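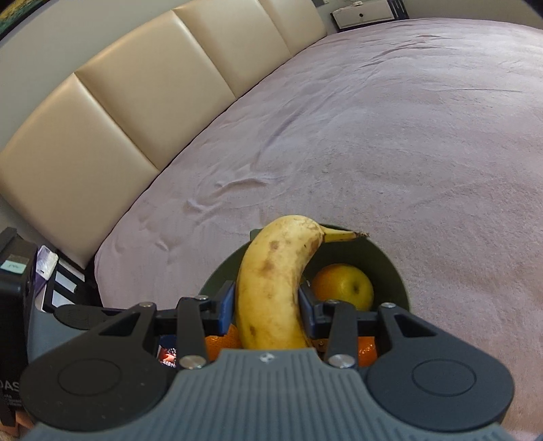
Trustura Music Forum, Farudcombe
Session 3: Fan clubs and the working singer
Speaker notes

Opening. Thank the forum for the invitation. State the subject: how an official fan club is run once a singer moves from one agency to another.

Background. Cloltiment signed at age 18 and released two albums with the first agency. The move to Gowda took effect in June. Membership records did not transfer with the contract, and members had to register again.

Point one. Notice to members should go out before the press release. In this case it followed by 31 hours, and many members learned of the move from television.

Point two. Paid benefits such as early tickets and the yearly photo book must be honored by one agency or the other. The contract should name which.

Pause for comments from the floor.
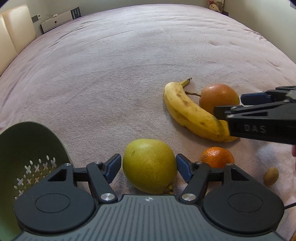

Lefteris Deligiannis asked that the record show his view that the old club should have stayed open until the last concert of the tour, as members had paid for the full season.

Response. Agree in part. Refer to the refund terms in the handout, then proceed to point three, fan mail and gifts.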